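Lista de revisión previa a la compra – segunda celda de dos brazos
Proyecto Ivus, taller de Drirnance. Revisión de febrero, con comentarios

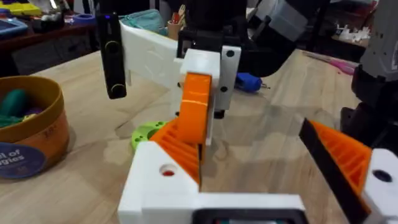 Antes de pedir nada a Sinaga quería repasar lo que ya tenemos, punto por punto, y la verdad es que da gusto: casi todo lo que hemos montado se puede repetir tal cual. Marco cada punto con SÍ, NO o PENDIENTE.

1. Dedos de las pinzas
Sin grietas en las nervaduras: SÍ
Juego de repuesto por pinza: NO
Comentario: el dedo naranja con nervaduras me sigue pareciendo el mayor acierto del diseño. Presupuestar 2 juegos de repuesto por celda. Los imprimimos aquí, así que solo cuenta el material.

2. Piezas impresas en blanco (cuerpos, soportes, segmentos)
Tornillos apretados: SÍ
Archivos de impresión en la carpeta común: SÍ
Comentario: ¡por fin están todos juntos! Falta apuntar el tiempo de impresión de cada pieza, que en la compra anterior calculamos a ojo y se nos fue el calendario.

3. Cámaras
Fijación firme al soporte: SÍ
Cable con holgura en todo el recorrido: PENDIENTE
Comentario: mover el brazo despacio hasta los extremos y mirar el conector. Pedir cables más largos desde el principio sale más barato que cambiarlos después.

4. Mesa y zona común de los dos brazos
Zona de solape señalada: NO
Herramientas de mano fuera del alcance: NO
Comentario: las pinzas trabajan muy cerca una de otra, y para lo que hacemos tiene que ser así. Cinta de color para la zona de solape y una bandeja con tapa para los destornilladores. Es la partida más pequeña de la lista y la que más ganas tengo de ver hecha.

5. Parada de emergencia
Accesible desde los dos lados: PENDIENTE
Corta ambos brazos a la vez: SÍ
Comentario: para la celda nueva, 2 pulsadores. Esta línea no se recorta, aunque haya que esperar con lo demás.

6. Objetos de prueba
Guardados al terminar: PENDIENTE
Comentario: con juguetes y piezas de colores vamos sobrados, no hay que comprar. Sí unos botes con tapa.

7. Presupuesto
Oferta de Eturbridge recibida: SÍ
Oferta de Sinaga recibida: PENDIENTE
Comentario: Eturbridge pide 807 euros por soportes, cables y pulsadores, con entrega en 9 días laborables. Me parece muy razonable – falta confirmar si incluye el transporte. Los brazos van en pedido aparte.

Resultado: se puede seguir planificando. Cerrar los puntos 3, 4 y 5 antes de firmar el pedido de los brazos y volver a pasar esta misma lista con la celda nueva montada, todavía sin corriente.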